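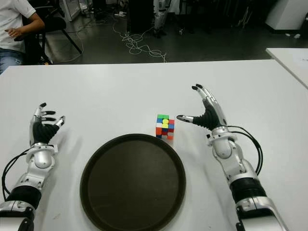
Jaruwan Srisuk

Table setup, Gallix room, Breltport. May 21, 2020

The cube and tray belong to the tabletop set listed in the Karkura inventory under item 594. The set is kept in the cabinet by the door and goes back there at the end of the day. Both pictures on this page are from the same setup. Click either one for the full size.

Cube and tray on the white table. The tray is round and dark brown with a raised rim, empty at this point. The cube is on the table surface, just past the rim. It is scrambled: red, blue, yellow, white and orange squares are mixed on the front and side, with green showing on top. A second white table stands to the right, set at a slight angle.

Small parts go in the tray during sorting. The cube stays out of it – the rim makes it awkward to pick up from the side. Table tops are wiped down before the set is laid out, and the solution in use is the unscented one from the Makhubela order.

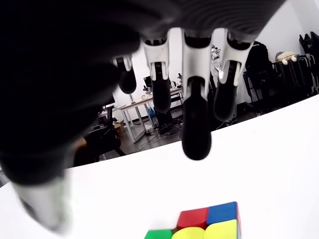

Jaruwan Srisuk

Cube from close range, upper face. Red and blue stickers at the far side, yellow below each of them, and a bit of green at the left. The stickers have rounded corners. Replacement sheets are in the top drawer, filed by color; Somkiat Rungrueang has the key.

Requests for prints go to Lotte Van Rooij. Next gallery update: July.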